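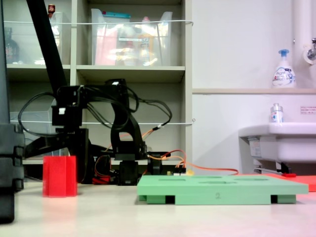 ## Shared workroom in Jasesham swaps closed cupboards for open shelves

JASESHAM – The shared workroom at Westholm House has reopened with open shelving, clear storage bins and numbered trays, after three weeks of sorting and refitting.

The old wall cupboards were taken out in February. Light gray shelving with open cubbies has gone in behind the worktable, and most of the small supplies that used to sit behind doors are now kept in clear plastic containers. The table has a pale cream top.

Westholm House said the change was made after users complained for years that they could not find what they needed. Supplies were often bought twice. An inventory done before the work began listed 1,202 separate items, including bottles, packets, boxes and loose hand tools. After the sorting, 1,041 were kept. The rest were past their use date, empty or broken, and went to the Cliseck Road recycling center.

The work was carried out by Krishnan Shelving, a local firm that also fitted the reading room on the floor above. The sink stayed where it was, which kept the plumbing bill down. The original plan would have moved it to the far wall, but the quote for new pipes was more than the rest of the job put together.

### Bins and trays

Bottles and packets that are in regular use go into the clear bins on the shelves. Bins may be lifted down and carried to the table, but they should go back to the same cubby. Lids are optional on the shelves. Anything that leaks has to stand upright in a container, even when it is nearly empty.

Small parts are handled differently. Trays with a number printed on the front edge are used at the table, and a job keeps the same tray until it is finished. Tray 2, for instance, is a flat mint-green one with slot-shaped openings in the top, and it stands on two feet. Users write the tray number in the logbook by the door along with their name and the time they started.

A tray can be held overnight. After that it is cleared and the contents go into the lost-and-found box, where they stay until the end of the month.

A red-orange mat has been put down at the sink end. Westholm House asks people to keep paper and cardboard off that end of the table, where the old surface had swollen and had to be replaced.

### What it cost

The refit was paid for out of the building's repair fund and a small grant from the town. The grant covered 60 percent of the shelving. Containers were bought separately, and some were donated by households in the Cliseck district, so sizes and lid colors do not all match. More clear containers are wanted, with or without lids. They can be left at the front desk and should be washed first.

Food containers that still smell of food will be turned down. So will glass jars, which have not been allowed in the workroom since one broke in the sink last fall.

### Complaints about access

Not every user is happy with the new layout. Two of the groups that book the room in the evening have asked for a lockable cupboard for their own materials, as they had before. Westholm House said a decision would be made in April, after the shelves have been in use for a full month. Until then, groups can leave one box each in the storeroom down the hall. Boxes need a name and a phone number on the outside.

There was also a question about the top shelf, which shorter users find hard to reach. A step stool has been ordered. In the meantime, the heavier containers will be moved down and the top shelf used for things that are seldom needed.

### Opening hours

The workroom is open from 9 a.m. to 5 p.m., with evening bookings until 9 p.m. The fee has not changed. Users with an annual card do not pay extra for trays. A missing or broken tray is charged to the last name in the logbook.

The capacity of the room is also unchanged, though the table can now be used from both long sides. Cards issued before the refit are still valid, including the first 100, which were printed without an expiration date. Holders of those cards are asked to stop by the front desk and have a date added.

The floor near the door still has to be patched where the cupboards were bolted down. That will be done in the morning before opening, and the workroom will stay in use.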